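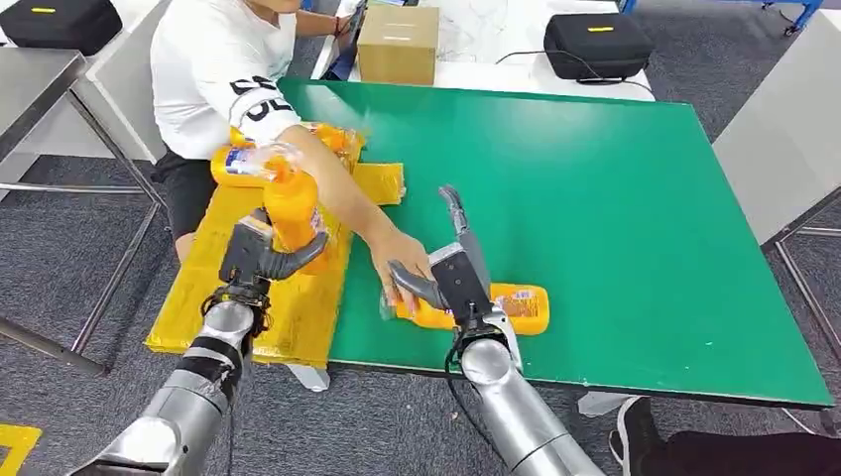

To: stores-and-supplies list
From: Xuân Mạch
Subject: Re: Orange bottles on the green table -- receiving and shelving procedure
Date: January 2026

Colleagues,

Thank you to those who wrote in after the last circular. The most complete of the messages received is quoted below, so that members who were not copied may follow the reply. The procedure set out afterward replaces section 6 of the stores handbook and applies at both the Zultthorpe and Holloway buildings.

Jalen Gallagher wrote:

> Dear all,
>
> I would like to raise some matters regarding the orange bottles
> before the next Gavusex delivery is entered.
>
> First, the handbook directs us to stand every bottle upright for
> checking. At Holloway we have been laying them on their sides on
> the green table, with the caps all pointing the same way. The
> labels wrap around the body, and a bottle lying down can be
> turned by hand until the part one needs is facing up. A bottle
> standing up has to be lifted and turned, and then put back
> where it was. I would ask that the handbook allow either.
>
> Second, the yellow area on the table. Some members treat it as
> the place for checked bottles and others as the place for
> bottles still to be checked. Both practices were in use during
> the same shift last month, and one tray went to the shelves
> with no entry in the ledger. It was recovered, but it took
> most of an afternoon.
>
> Third, bottles with damaged labels. The handbook says they
> should be "set aside" and does not say where. We currently
> have a box under the sink, which I do not think anyone
> intended as a permanent arrangement.
>
> Lastly, may we have a decision on whether caps are to be
> tightened at the table or left as they arrive? Zultthorpe
> tightens. We do not, and transfers between the buildings
> are being questioned on that account.
>
> With regards,
> Jalen Gallagher

The points are taken in order.

1. Position of the bottles during checking

Either position is now permitted for looking over a single bottle. For checking a group, bottles are to be laid on their sides on the green surface, parallel to one another, with all caps pointing in one direction. The direction is left to each building, but it must stay the same for the whole of a delivery. A bottle found lying the opposite way should be treated as unchecked, whatever the person who placed it remembers.

Members working in pairs should agree before starting which of them turns the bottles and which keeps the ledger. The person turning reads the label aloud and the person with the ledger repeats it back. Where a label is creased or glossy and hard to read under the ceiling lights, turn the bottle toward the window side of the table. Please do not read from memory of the previous bottle. Labels that share the same colors are easily taken for one another, and the Wudero transfer was delayed in April for exactly this.

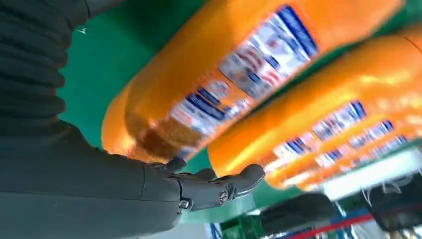 Office of Stores and Supplies -- Receiving Section

2. Use of the yellow area

The yellow area is for nothing but the bottle or bottles in hand. Bottles waiting to be checked remain on the green surface, and checked bottles go directly into the tray. The tray stands on the cart and does not rest on the table at any time.

This differs from both of the practices described by Mr. Gallagher. The section considered adopting one or the other and found that each depended on everyone present knowing which was in force. With the yellow area kept clear between bottles, a member coming in partway through a delivery can see the state of the work without asking.

Tape on any work surface is to be inspected at the start of each shift. Where the edge of a strip has lifted or crinkled, press it flat. Where it will not stay flat, remove the strip and lay a new one. Do not lay new tape over old where the layer beneath has come loose. Replacement rolls are kept in the second drawer at Zultthorpe and in the tall cabinet at Holloway. The roll should be signed out like any other supply.

Scuffs on the green surface need not be reported unless they catch a fingernail. The surface is to be wiped with a damp cloth before the bottles are set down and again after the last tray has left. Scouring pads are not to be used.

3. Bottles with damaged labels

A bottle is treated as having a damaged label when the product name or the batch line cannot be read in full. Small wrinkles, rubbed corners and marks in the colored bands do not count. A dark patch on the body of a bottle should be looked at twice, as reflections on a glossy surface are easily mistaken for a stain. Turn the bottle a quarter turn. If the patch moves with the light, disregard it.

Damaged bottles are to be placed in the lidded gray bin supplied to each building by the Wudero depot. The bin is lined and carries a card on which the date, the delivery and the initials of the member are written. The box under the sink at Holloway is withdrawn from use. Rafferty Zamora has agreed to empty it and to enter whatever it contains.

The bin is collected when it is full or at the end of the month, whichever comes sooner. Members are asked not to add other items to it, including loose caps.

4. Caps

Caps are to be left as they arrive. No bottle is to be opened or tightened at the receiving table. A cap that is plainly loose or split is handled as damage under item 3, with the bottle kept upright in the bin.

Zultthorpe members will recognize this as a change. The tightening step was added locally some years ago after a leak on one of the upper shelves, and it was a sensible response at the time. The shelves concerned have since been replaced with deeper ones, and all transfers now travel in closed trays. Bottles already tightened need no further attention and may be transferred in the usual way. Neither building should return a tray to the other over the condition of its caps alone.

5. Trays and shelving

A full tray holds 15 bottles. Part trays are accepted at the end of a delivery only, and the ledger line must say "part." Two part trays from different deliveries are not to be combined, even where the labels match.

Trays go to the shelves with the label panels facing outward so far as the shape of the bottle allows. Older stock is brought to the front. Where this would mean unloading an entire shelf, leave the new tray on the cart and notify the building lead, who will arrange for two people to do the work together.

The present holding across both buildings is 3,590 bottles. The reorder point remains 1,000 and is reviewed each year. Requests to hold stock outside the main shelves, in offices or in the corridor cabinets, will continue to be declined.

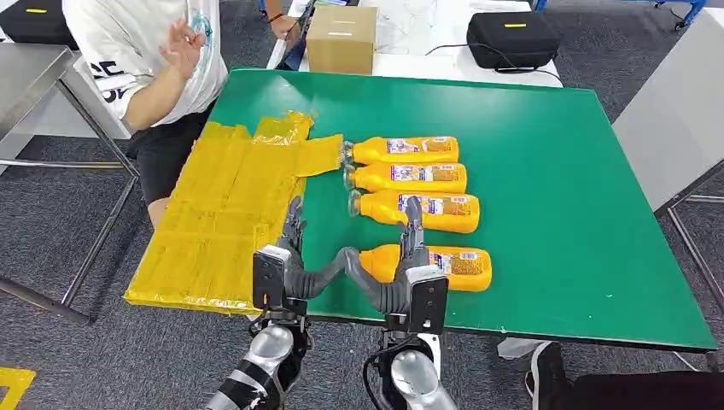 Zulmira Prata: The item on caps is welcome, and Zultthorpe will comply from the next delivery. I would ask the section to reconsider the rule that bottles waiting to be checked remain on the green surface. Our table is narrower than the one at Holloway, and once a row has been laid out there is little space left for the ledger. We have been keeping the ledger on a stool, where it is awkward to write and has twice been knocked to the floor. Could waiting bottles stay in their carton until there is room to lay them down? A row of six would suit us well, with the next six taken out once those are in the tray. I would also note that the second drawer holds only one roll of tape at present, and it is nearly finished.

The section has no objection to the arrangement proposed by Ms. Prata, and it may be used in either building. The carton must be on the floor beside the table or on the lower level of the cart, and its flaps are to be closed when the table is left unattended. As a full tray is not a multiple of six, the last row for each tray will be a short one of three. The next row should not be started until that tray has been closed and entered.

Tape for Zultthorpe has been added to the current supply order. In the meantime a roll may be drawn from Holloway on the usual form.

Ansel Lindgren is preparing the revised handbook pages and will send them to this list for correction before they are printed. Members who keep a paper copy should strike through the old section 6 now and write "see circular" in the margin. Questions about the ledger go to him, and questions about the bins go to Rafferty Zamora.

Further comments may be sent to the list in the ordinary way. Please keep the present subject line so that replies are filed together.

Xuân Mạch
Receiving Section
Office of Stores and Supplies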